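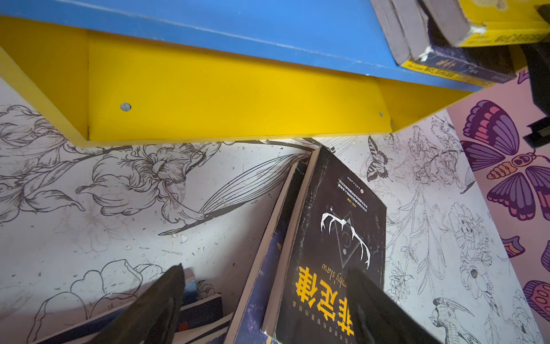

L'étagère bleue et jaune du coin lecture, devant le papier peint à fleurs.

Questions fréquentes — le coin lecture de Lallwood

Peut-on emprunter les livres ?
Bien sûr, et même avec grand plaisir ! Vous prenez le livre qui vous tente, vous notez le titre et votre prénom dans le cahier de l'entrée, et vous pouvez en garder 2 à la fois.

Les planches ont des petits éclats, allez-vous les repeindre ?
On nous le demande souvent. Les chants sont usés par endroits, c'est vrai, mais Dima Rawashdeh, qui a choisi les couleurs, tient à ce bleu et à ce jaune, et nous n'avons pas encore retrouvé la bonne teinte. Ce sera peut-être pour le mois de mai.

D'où vient le papier peint ?
D'une fin de série, hélas — les pivoines, les roses et le petit oiseau à longue queue ont tous été dessinés au trait noir, et beaucoup d'enfants nous demandent s'ils peuvent les colorier. Merci de garder les feutres pour les feuilles de la table !

Et le grand papillon violet sur fond rose ?
Il n'est pas à vendre, mais Omar Yammine vous en parlera volontiers si vous le croisez.

Acceptez-vous les dons ?
Oui, jusqu'à 10 livres par visite, propres et complets. Pour un carton entier, écrivez-nous d'abord un petit mot, que nous ayons le temps de faire de la place.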